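Firley Hand Demonstration Kit
Set-up Guide, Part 6: Recording Garment Tasks by Hand

Issued 16 November 2023. Prepared by Sinan Sezer. Checked by Zübeyde Yurt.

6.1 Scope

This part covers the recording of cloth handling tasks with the Firley hand-held gripper. The operator performs the task with the gripper, and the recording is later used to train the arm controller. For demonstrations given through the remote station, see Part 7. For rigid objects on a table, see Part 5.

The procedure applies to shirts, jackets, towels and similar items laid out on a bed, sofa or other soft surface. It requires recorder software version 2 or later. Earlier versions do not store finger opening together with the camera stream, and their recordings cannot be converted.

6.2 Before you start

Check that you have the following:

Firley hand-held gripper with both finger pads fitted
Recorder unit and shoulder strap
Data cable, part 718
Charged battery
Lens cloth
The task sheet for the session

Inspect the finger pads. Replace any pad that is torn, lifting at the edge or polished smooth. Pads are replaced in pairs. Do not mix a new pad with a used one.

CAUTION: Disconnect the battery before changing pads. The linkage can close under spring force when the trigger lock is released. Keep fingers away from the pivots.

6.3 Connecting the gripper

1. Place the recorder unit on a flat surface with the power switch off.

2. Connect the data cable to the gripper first, then to the recorder. The plug is keyed. Do not force it.

3. Fit the battery and slide the latch until it clicks.

4. Turn on the recorder. The status light blinks amber during start-up and then stays green.

5. If the light turns red, read the code on the recorder display. Code 454 means the camera was not found; reseat the cable at both ends and restart. Code 558 means the finger sensor is out of range; repeat the calibration in 6.4. For any other code, see Appendix C.

6. Put on the shoulder strap and set its length so that the recorder sits behind the hip. Run the cable under the strap. It must not hang in front of the lens at any point in your reach.

6.4 Calibrating the finger opening

Calibrate at the start of every session and after every pad change.

1. Select Calibrate, then Fingers.

2. Release the trigger fully and wait for the tone.

3. Squeeze the trigger until the pads meet. Hold until the second tone.

4. Release the trigger slowly. The bar on the display should follow the fingers without jumps.

5. Press Save.

Note: Do not calibrate with cloth between the pads. The zero point will be wrong, and the arm will grip thin material too loosely during playback.

6.5 Preparing the work area

1. Clear loose items from the part of the surface where the garment will lie. Pillows may stay if the task sheet lists them.

2. Turn on the room lights you intend to use and leave them on for the whole session. Close curtains if direct sun crosses the bed.

3. Lay out the garment in the starting state given on the task sheet. The Canpolat task set uses three states: Flat, Rumpled and Heaped. If the sheet does not name a state, use Rumpled.

4. Walk through the motion once without recording. Confirm that you can reach the far side of the garment without leaning on the bed. If you cannot, move to another side and note the change on the sheet.

Note: Patterned bed covers are permitted and need no special setting. Bare mirrors and television screens in the camera view should be covered.

6.6 Mapping pass

The recorder estimates the position of the gripper from the camera view. A short mapping pass is required before the first demonstration at each location.

1. Hold the gripper at chest height, facing the work area, with the trigger released.

2. Press Map.

3. Move the gripper slowly from left to right across the work area, then back. Include fixed objects behind the surface, such as a bed frame, shelves or pictures on the wall.

4. Lower the gripper and repeat the movement closer to the garment.

5. Press Map again to finish. The display shows Good, Fair or Poor. Repeat the pass if the result is Poor.

CAUTION: Do not move furniture after the mapping pass. If the bed is bumped out of place, delete the map and start again from step 1.

6.7 Recording the demonstration

1. Stand at the starting position and hold the gripper level. Both fingers must be visible in the preview.

2. Press Record. Keep still until the tone sounds.

3. Approach the garment with the fingers open. Move at half your normal speed or slower.

4. Place one finger on each side of the edge to be gripped. For a hem, slide the lower finger under the cloth before closing. For a collar or hood, pinch a fold from above.

5. Squeeze the trigger and pause briefly before lifting. A grip that is closed and lifted in one motion is hard for the software to separate into two actions.

6. Carry out the fold, drag or lift given on the task sheet. Keep your free hand out of the work area unless the sheet calls for it.

7. Lower the cloth to the surface, open the fingers fully and withdraw along the line of approach.

8. Hold still and press Record again to end.

If the cloth slips out of the grip, continue and grip it again. Slips are useful in training and should be marked Recovered in the log. Stop and discard the recording only if you step out of the mapped area, cover the lens or drop the gripper.

Note: Zippers and snaps may catch on the pad edges. Open the fingers fully before pulling clear.

6.8 Checking the camera view

Open the recording in Review and step through it at several points. Look for the following:

Both finger pads are visible at the bottom of the view.
Some of the bed or other fixed background is in view along with the garment.
Printed patterns and seams near the garment are not blurred for long periods.
The cable and strap do not enter the view.

The garment does not have to be centered, and it may run past the side of the view.

Camera view with a tan garment on a patterned bed cover, wooden rails behind:
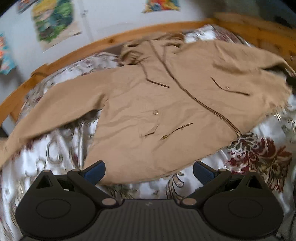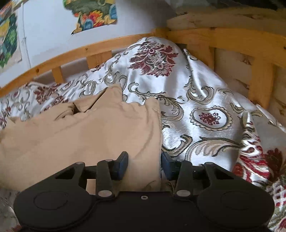 6.9 Saving and transferring

1. In Review, select Keep or Discard for each recording. Discarded files can be restored until the recorder is turned off.

2. Enter the task number, starting state and garment type. Use the garment names in the Canpolat list. Enter Jacket for any garment with a full front zipper, with or without a hood.

3. Turn off the recorder and disconnect the cable from the recorder end first.

4. Connect the recorder to the computer and open Welthorpe Transfer. Select the session folder and press Copy.

5. Wait for the message Copy Verified before you clear the recorder memory.

Recordings with a Fair map are placed in a separate folder for checking. They may be used for training once the gripper path has been viewed in Welthorpe Transfer and shows no breaks.

6.10 Storage

Lock the trigger, fit the lens cap and place the gripper in the case with the fingers open. Remove the battery if the kit will not be used within a week. Return damaged cables and pads to Skurnthorpe with the serial number of the gripper written on the label.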